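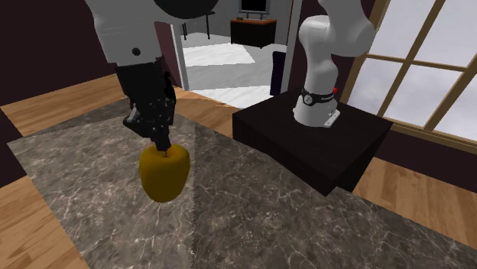

Something yellow over marble. Apple or pepper, take your pick.

4 min read

25 February 2022

Ok so quick one because I have to leave in a bit and the soup is still going. I've been cooking down the fruit bowl. All of it. Every week I buy like a person who eats fruit and every week I don't eat the fruit.

Moved to Ladville in June and the big change is the market. In Biritz I had the one grocery store with the sad pears, so no temptation. Now there's Negri on the corner, open till late, crates out on the sidewalk, and I walk past it twice a day. Twice! I come home with yellow peppers I had no plan for. Apples. A melon once, in the rain, no bag.

So. Things I've worked out.

Apples do not go next to anything. They make everything around them ripen faster, I knew this and ignored it for years. Bananas went from green to brown while I was at work, felt like. Apples now live in the bottom drawer of the fridge in a bag with the top folded over. They last weeks. Bit dull to look at but fine.

Peppers – I used to leave them out because they look nice. They go wrinkly. Fridge, dry, don't wash them first. If they've already gone soft, roast them. Oven at 424, which is a silly number but my dial is off and that's where it works. Whole, on a tray, until the skin goes black in spots. Bowl, plate on top, wait, peel. Olive oil, salt, a bit of garlic. Keeps up to 4 days, mine never makes it that far.

Tomatoes stay out. Not arguing about this again, see the comments on the last post.

Lemons in the fridge too, in a jar with the lid on. I left one out on the counter as a test and it was a rock by the end of the week. The jar ones were still good and I'd forgoten they were there.

The soup, since I mentioned it. Onion, the last 2 peppers, an apple that had a bruise (cut it out), some stock, chili flakes. Cook till soft, blend, done. Sounds wrong with the apple. It isn't wrong. Sort of sweet, a bit like the squash one I used to get at Anorska before they took it off the menu and put on that beet thing. I'm still annoyed about the beet thing. I would've paid 18 dollars for a bowl of the old one and I nearly did, with the bread.

What I haven't fixed is the buying. I tried a list. Took the list to Negri and came back with everything on the list plus plums. Tried going after dinner so I wasn't hungry – plums again. Maybe the trick is a smaller bag. Or walking home the other way, past the bus depot, but it's uphill and there's that dog.

Herbs I have given up on. Parsley in a glass of water, parsley in a damp towel, parsley in the freezer. The freezer one sort of works if you're cooking with it. Cilantro just dies. If you have a way that works please tell me, and not the one with the special container, I bought the special container.

Also stopped keeping the bowl full. It holds lemons-for-today and whatever I'm meant to eat next, so I see it. Ate three apples this week becuase they were right there. Big improvement on none.

Right, soup's catching on the bottom. Next time: what to do with too many plums, I have a freezer drawer of them now.

18 comments
2 shares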